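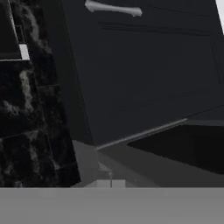
Is it worth paying extra for a wrist camera if I already have one fixed camera on the side?

Depends on what the gripper blocks. If the side camera loses sight of your fingertips at the moment of contact, a wrist camera pays for itself. If it doesn't, spend the money on better fingers.

Thread: Galteleck fingers vs Malla fingers, kitchen sim, same controller

ovenmitt_dan wrote:
The above is what the Galteleck support page says, pasted here so we can argue about it. I've been running both gripper models in the same simulated kitchen for most of October and I don't buy it. The wrist view helped me on drawer pulls and did close to nothing on the microwave. Same arm, same controller, only the gripper and the camera setup changed.

trinidad_i wrote:
What do you mean by "close to nothing"? How many runs?

ovenmitt_dan wrote:
800 per gripper, half with the wrist view on and half off. The microwave numbers moved by less than they move when I change the random seed.
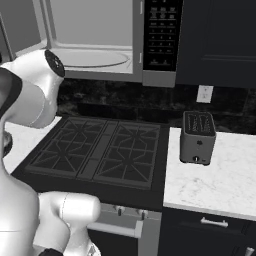 Reach is what worries me more than cameras, and the sales pages never talk about it. The Malla is longer from flange to fingertip and that eats into the elbow room you get in front of a range. In my layout the microwave hangs over the cooktop with its door open, so the arm has to come up from the left and still clear the counter edge. Every extra bit of gripper length makes the last part of that move uglier. I had to redo my start poses when I switched over, and I'd bet half the "Malla is worse" posts here come from people who didn't.

Clullis_fan wrote:
Or Malla is worse.

ovenmitt_dan wrote:
Could be! Show me runs with the poses fixed and I'll say so.

gravelbox wrote:
I don't trust any of this until it's on hardware. Contact in sim is a guess. I had a finger design that went 15 for 15 on bowls in simulation and then pushed the real bowl across the plate like a hockey puck. Friction was set way too high and I never checked it.

trinidad_i wrote:
Agree with gravelbox on friction, disagree on throwing the whole thing out. Reach and camera blocking are geometry. If the model of the arm is right, sim will tell you whether the fingers fit into the cavity. It won't tell you whether they hold.

Dan, which controller? If it's the Rivas default, it smooths the wrist motion so much that two grippers will look alike whatever you do.

ovenmitt_dan wrote:
Rivas, yes, but with the smoothing turned down to 5. I left it on default for the first week and threw those runs away.

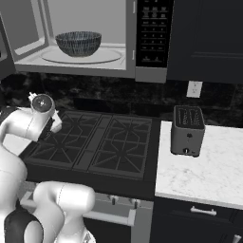

Arm over the left rear of the cooktop, bowl on the turntable, microwave open.

gravelbox wrote:
Nice and even lighting in there. Try it with glare on the turntable and see what your side camera does.

ovenmitt_dan wrote:
Fair. Lighting is fixed in all my runs. It's on the list.

Clullis_fan wrote:
So we have one kitchen, one layout, one light setup, and a conclusion about two grippers. I've seen vendors do better than that, and I don't believe vendors either.

trinidad_i wrote:
He hasn't claimed a winner, read it again. The claim is that the wrist view didn't matter for one task. I'd want the layout mirrored before I believed even that – arm on the right, door still opening left. I can do it this month if you post your start poses. My machine gets through around 3000 runs overnight.

ovenmitt_dan wrote:
Will post them tonight. Old poses too, so you can see how bad the Malla looks with those.

gravelbox wrote:
And put the friction values in the same file please.

Trinidad Iglesias (trinidad_i) changed the thread title to: Galteleck vs Malla fingers, kitchen sim, NO RESULT YET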